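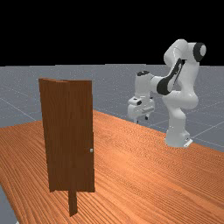

Samer Kanaan thinks the speed limit rule should only kick in once the fingers touch the knob, and that before then the arm can move however it likes. I don't buy it!

June, notebook, door task. My rule stays — slow down before contact, and log the clearance at every step. Went through 100 runs this morning and threw out 2 for missing clearance logs.
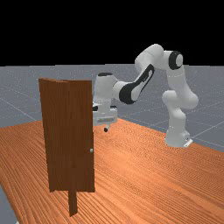
Our checklist still says "approach from the handle side" and that's way too loose. Which side of the panel? With the hand partly behind the door and the knob way down below it, a distance to the knob tells me nothing about the edge. So I'm adding a line for panel clearance (Margit, please check my wording).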